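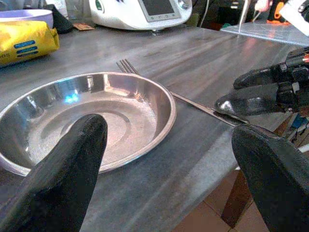
25 February 2023, evening

Today I decided to put order on the gray table. I have lived with it since January, and already it collects everything. When I came back from the market in Akstead there was no place to put down even my bag.

First the fork and the round steel dish. I like this dish very much. It is shallow, and the light goes around in it in rings, like in water after a small stone. My aunt had almost the same one and served olives in it. I did not buy olives today, they were too expensive, so the dish will wait for them.

The yellow package I must put in the cupboard, and the lavender bowl also. The bowl is my favorite color, but it does not match with anything else I own. I bought it in Badano for 6, together with 2 spoons, and I carried it home on my knees in the bus for forty minutes. The glass belongs on the high shelf. The dark gray cloth I will fold and leave near the stove.

I am thinking about how we set the table when I was a child. The fork always had to lie straight, and my mother would come and move it with one finger. Now I leave it diagonal and I feel a little bit guilty, even when I eat alone. Maybe tomorrow I will set the table properly, with the bowl for soup and the steel dish for bread.

The brown tiles on the floor need washing too. The lines between them are the difficult part, and I have only the old brush. I wanted to buy a new one but I forgot to write it on my list. I forgot also the salt.

For dinner I made rice with egg and read a few pages of my book, until page 108. The woman in the story is still waiting for her letter. I want to know what is in it, but my eyes are tired, so I will stop for tonight. Tomorrow: salt, brush, call the bank.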